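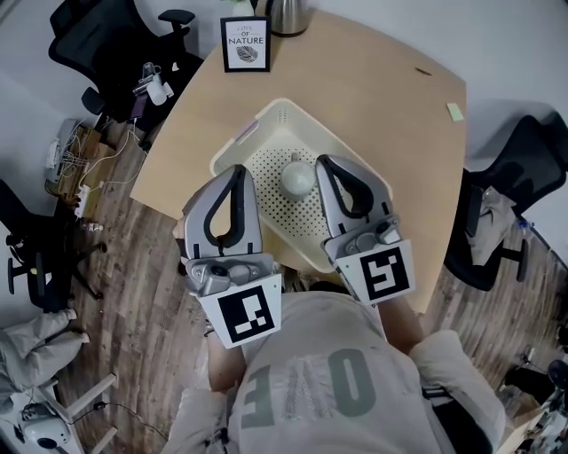
Tea Tray Questions, Answered

I get the same handful of emails every month about teapots, mugs and the trays they sit on, so I finally put my answers in one place. If yours isn't on the list, write to me anyway! I do read everything, just slowly.

Do I really need a tray?
Need, no. But I'd never go back. A small pot on a bare table leaves rings, and by four in the afternoon I've also got crumbs, a spoon and a teabag to deal with. With a tray I pick up the whole mess at once and carry it to the sink.

Solid or perforated?
I like the kind with little holes in the floor and a raised rim. Drips go through and the bottom of the pot doesn't sit in a puddle. The catch is that the drips have to go somewhere, so put a folded dish towel under it on a wood table. I skipped the towel for one whole August and my table at the Hirkthorpe place still has the marks.

Is plastic okay? It feels a bit cheap.
Plastic is fine. Mine weighs nothing, it doesn't clang when I set the pot down, and I can scrub it in the sink with everything else. Cream or white will stain, though — baking soda and a wet sponge gets most of it off.

How big a teapot should I get for one person?
Smaller than you think. Mine holds up to 2 mugs and that's plenty. Big pots look lovely in the store and then you're drinking cold, bitter tea at noon (ask me about the huge Dolan pot I gave away).

What do I look for in a lid?
A knob you can grab with damp fingers. Flat lids make me nervous. Hold the lid on with a fingertip when you pour the last of it, especially with a round little pot, and let go of your phone first.

Where should the electric kettle go?
At the back of the table, near the wall, cord behind it. Keep the tray in the middle so you're pouring toward something with a rim. And please don't park a kettle on a chair seat, even for a minute.

How do I dry mugs without that musty smell?
I used to turn them straight upside down on the counter, which traps the damp inside. Now I shake each one out, give the inside a quick wipe and lay it on its side for a while, handle up so it doesn't roll off on me.

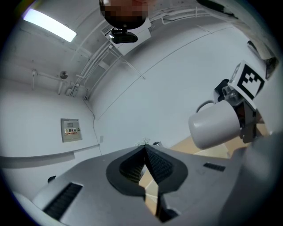 Horácio Valente wrote in to say that laying mugs on their sides never worked in his kitchen, they take up too much room, and he hangs his from hooks by the handle and gets the same result. Fair enough! If you've got the wall for hooks, go for it. I rent, so I don't.

How do I get tea stains out of white ceramic?
A spoonful of baking soda, enough water to make a paste, and a soft cloth. Leave it ten minutes if it's bad. For the spout I use a skinny bottle brush.

Can I put the pot in the dishwasher?
Check the bottom for a mark. If there isn't one, wash it by hand, and take the lid off first so the two don't knock together.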